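**Ticket 272 – Simulator views tilted on visitor display, open day bench demonstration**

Reported by: Dorota Szewczyk, Visitor Programmes
Assigned to: Josué Furtado, Simulation Support
Priority: 4
Status: Resolved, follow-up item open

**Summary**

During the rehearsal for the open day on 29 March 2022, the visitor display in the Pokley Room showed all three simulator views at an angle. The operator's own console in the adjoining control room was level. The demonstration is the two-armed bench exercise carried over from the February visit by the Idness delegation, and the scene file has not been altered in that time.

**Steps taken by the reporter**

1. Restarted the display computer. No change.
2. Swapped the display cable with the spare from the Flivska cabinet. No change.
3. Loaded the February scene file from the archive. No change.
4. Saved the two wrist views and the head view from the display computer and attached them to this ticket. 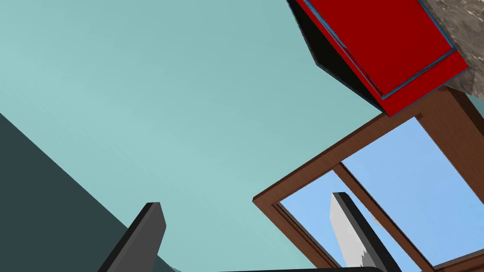
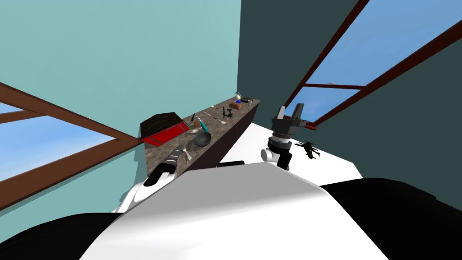
Wrist view, head view, wrist view, as received at the display.
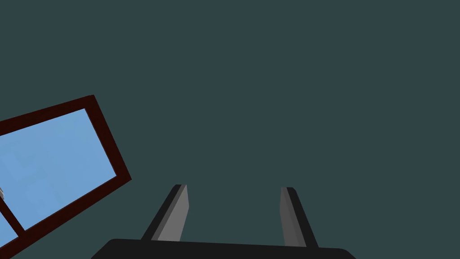
Support reviewed the configuration of the display computer against that of the console and found that the two were running different viewer profiles. The console profile applies a levelling correction to the head view; the display profile, installed in February, does not. The head view is the useful one for diagnosis, as the corner between the teal and slate walls and the long counter with the red toolbox give clear lines to check against, and the counter should run level once the correction is applied. The wrist views are a separate matter. They turn with the gripper by design, and the windows will appear at whatever angle the wrist happens to hold. No fault has been recorded against either of them.

**Work log, J. Furtado**

- Compared profiles. Levelling value absent on the display computer.
- Copied the console profile across. The viewer declined to start and returned error 280.
- Error 280 traced to a path in the profile which refers to a drive that exists only on the console. Path corrected by hand.
- Viewer started. Head view level, confirmed with the reporter by telephone.
- Frame delay measured at the display after the change: 200 milliseconds. This is within the limit set for visitor demonstrations.

**Reporter's comment**

The head view is now acceptable and the rehearsal was completed. Mrs El Ouafi's school group is booked for the first session, and some of the pupils will be seated close to the display. I would ask that the wrist views be reduced to the small side panels for that session – the turning picture was uncomfortable to watch at full size from the front row. I would also like the labels to read "left wrist" and "right wrist" in place of the present channel codes, which mean nothing to a visitor.

**Support response**

Side panels have been set as the default layout. The presenter can still bring a wrist view to full size from the keyboard when the grasping portion is being explained.

The label change requires an edit to the shared template, which is also used by the training suite, and has been entered as a follow-up item. Until it is complete, a printed card giving the channel codes will be placed beside the keyboard.

**Outstanding**

- Template labels: J. Furtado, pending approval from the training suite.
- Display profile to be added to the nightly backup.
- Spare cable to be returned to the Flivska cabinet: D. Szewczyk.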